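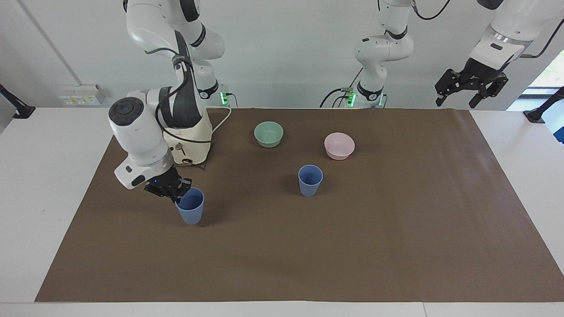 Solveig Wallin wrote in to ask whether she could bring her own trumpet mute, and whether anyone would mind if she only knew two tunes. Yes to the mute, and two tunes is plenty. The rest of the questions we get about the jazz night at Rarnholm are answered on this page.

3 min read

When does it start?
The house trio plays from 7.30 pm. The jam opens after their first set and runs until 11. We take a 15 minute break in the middle.

Do I need to book?
Not to listen. The room holds 100 and it has filled up only in December. Players should put their name and instrument on the sheet by the door before the first set ends.

Who is in the house trio?
Yufang Fang on piano, with bass and drums changing from month to month. Yufang calls the tunes and decides who goes up when. If you have been waiting a long time, have a word with her between numbers.

What should I bring?
Your instrument, and charts if you want something unusual. There is a piano, a drum kit and one bass amp. Drummers bring their own sticks and, if they are fussy, cymbals. Guitarists need their own amp – 30 watts is enough for the room.

What sort of tunes get called?
Mostly standards and blues in the common keys. Ballads are fine early on. If you want to play in an odd metre, ask the rhythm section first.

Can singers sit in?
Yes. Know your key and be able to count the band in. We can't transpose on the spot for every tune.

How long are solos?
Two choruses is normal, or three on a short blues form.

Is there a recording policy?
You can record your own tune on your phone. For anything longer, ask the trio.

How long has the night been going?
It began in 1971 at the Pundivholm and moved here when that room closed. The piano came too, and has been tuned a bit more often since.

Is it all ages?
Yes, until 10 pm. Under 18s need an adult with them.

4 comments
12 shares

Related
Album review: Nullero, live at the Pundivholm
Learning tunes by ear
Lei Quartet: dates and tickets
How to count in a ballad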